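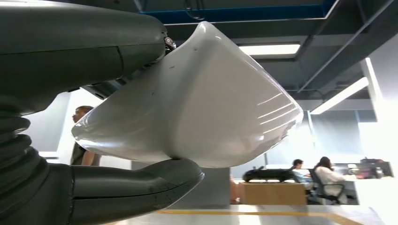
Gripping a glossy white part between upper and lower fingers.

Planning Your Handling Cell: Section 2, Budget and Equipment
By the Hirkton setup team
October

Search this guide
Go

This is the fun part of the project – you get to decide what your cell will do and what it needs to do it! Have the Dorari planning sheet open while you work through the steps.

1. List every part you want handled. Write down the size, finish and weight of each one, and put a star by anything glossy or curved.

2. Price the hand before the arm. Smooth, rounded parts need finger pads with good grip, and pads wear. Enter one spare set per hand on line 13 of the sheet.

NOTE: Haddad pads and Prasormont pads do not share a mounting plate. Pick one system and stay with it for the whole cell.

3. Plan your shelving. Open-front units on casters are a great buy for a first cell, and you can rearrange the whole layout in an afternoon. Leave room for flat parts to lie with their outer edge near the front of the shelf, and keep crates for cables and small pieces on the lower levels.

CAUTION: Lock all casters before the arm is powered. If your units have no locks, add them to the order now.

4. Budget for floor marking. Tape is cheap – buy 98 feet and you can redo a corner when the layout changes (it will). Mark the work area first, then the walkway.
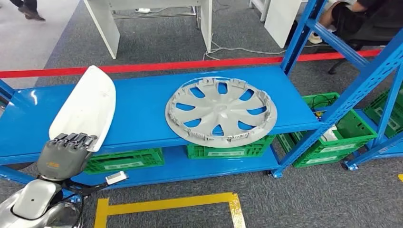 5. Add up lines 1 through 17 and send the sheet in by Wednesday for the next order run. Keep a copy! You will want those part sizes again in Section 3, when you set the reach of the arm.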